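What Happens at a Robot Open Day?

For Young Readers

Once a year, in February, the Urner workshop opens its doors to families. Visitors can walk through the rooms, ask the engineers questions and watch robots do jobs. If you have never been to an open day, this page tells you what to expect.

First you get a sticker with your group number. Each group has 12 people, and a tour lasts 60 minutes. The first stop is a room full of computers. That surprises many children, who come to see machines made of metal. But a robot at Urner often starts work inside a computer, in a program called Nellix.

Nellix is a simulator. A simulator is a program that makes a pretend place with pretend things in it. The floor, the walls and the robot are all drawn by the computer. The program also works out how things would move if they were real. If the robot bumps a box, the box slides. If it lets go of something, that thing falls.

The demonstration on the big screen is called the Prallik task. A robot arm has to reach down to a knob and turn it. You do this every time you turn on a faucet, and you hardly think about it. A robot has to work out each part of the job. Where is the knob? How high is it? Which way should the hand point? 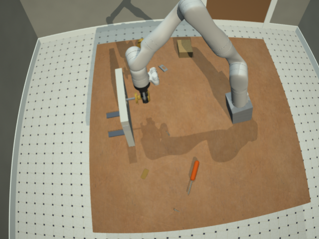
A robot's hand is called a gripper. It has fingers, but they don't feel things the way yours do. If the fingers close too soon, they miss the knob. If they come down a little to one side, they can knock against it. The arm has joints too, a bit like your shoulder, elbow and wrist, and all of them have to move together to put the gripper in the right spot.

Other things are left lying on the mat, such as a screwdriver and a small block. The robot has to leave them alone and go to the knob. Real workbenches are messy, so the practice ones are messy too.

In one demonstration the program ran the task 31 times, with the knob in a new place each time. A computer can do this quickly, and nothing gets broken – if the pretend arm hits the pretend floor, the engineers just start again.

The last stop is the Laxdal hall, where the real arms are kept. You stand behind a yellow line and wear safety glasses. An engineer shows how a real arm moves, slowly at first and then faster. There is a red button on the wall that stops everything. Ask what it does and they will press it for you.

Words to know

Simulator: a computer program that copies how real things move.
Gripper: the part of a robot that holds things.
Joint: a place where an arm can bend or turn.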